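The Parish Chest: Records of the English Vestry, 1640 to 1700
Edited by Jean Menzies
Primska Press

Hardcover, 500 pages
83 documents, 19 of them printed for the first time
Published 26 October 2021
Ships in 3 business days

Before the civil wars, the vestry was where most people in England met their church. It set the rates, paid the sexton, repaired the roof and argued over who sat in which pew. When bishops were abolished in 1646, the vestries went on meeting, and many of their minute books survive.

This volume prints a selection of those books in full, with the original spelling kept and abbreviations filled out in italics. Entries cover church rates, poor relief, the removal of altar rails, the choice of lecturers and the return of the Prayer Book after 1660. Each document has a short headnote giving the parish, the archive and the condition of the manuscript.

Jean Menzies wrote the introduction. Kohei Tanabe compiled the glossary and the index of persons. Place names are indexed separately.

Binding: sewn, cloth over boards, with one ribbon marker.
Also available: paperback, and a PDF for library purchase.
Exam copies: write to Hacer Yurt at the Prernmont office. Please give the course title and expected enrollment.

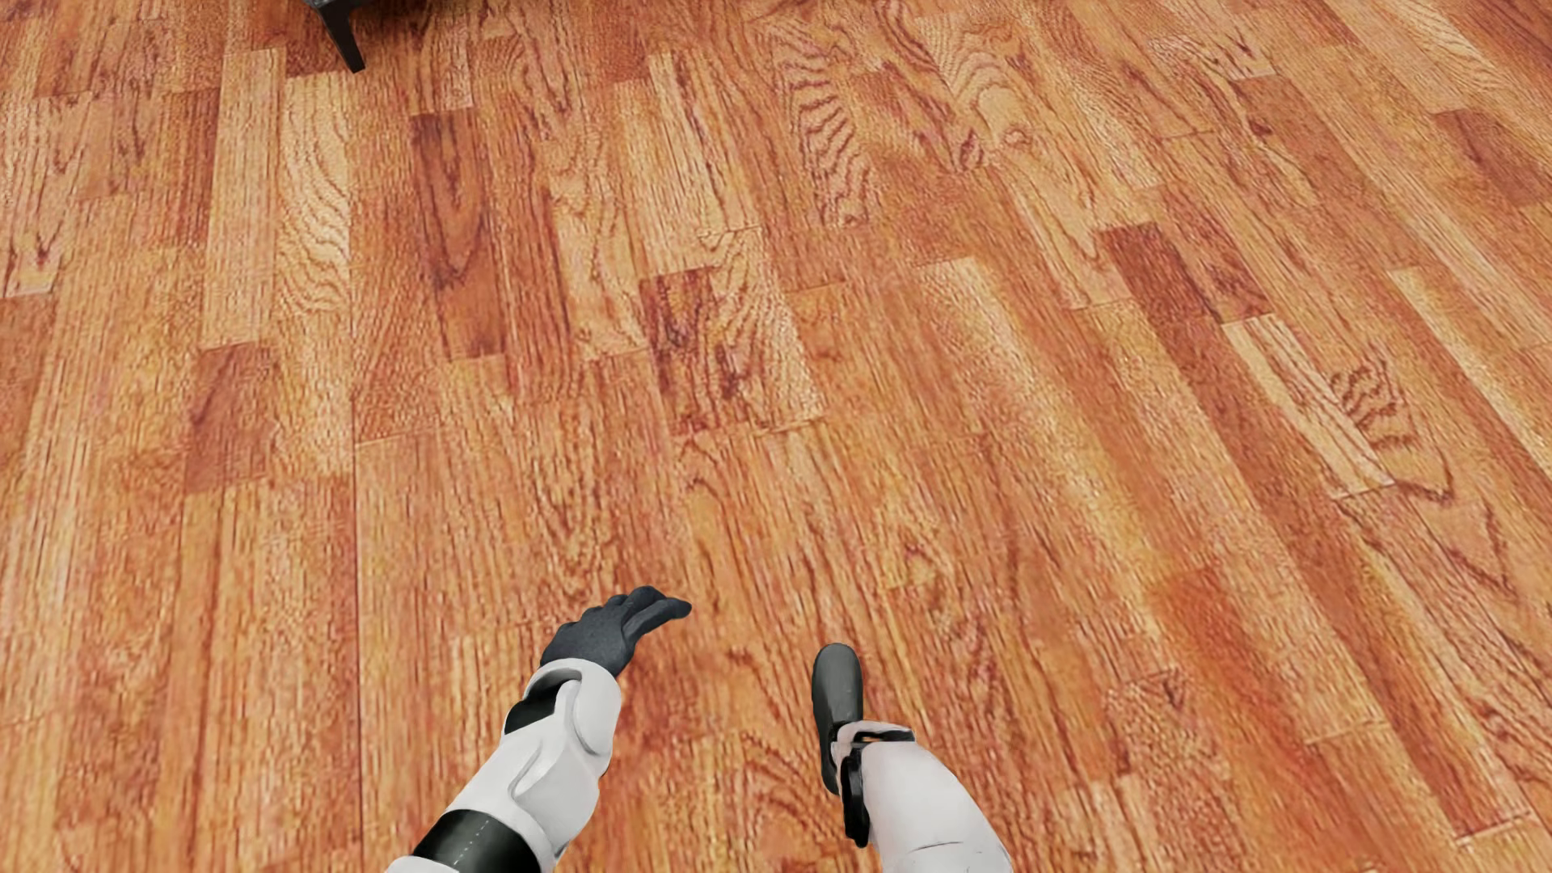 Wood floor, narrow boards in mixed tones. Computer rendering.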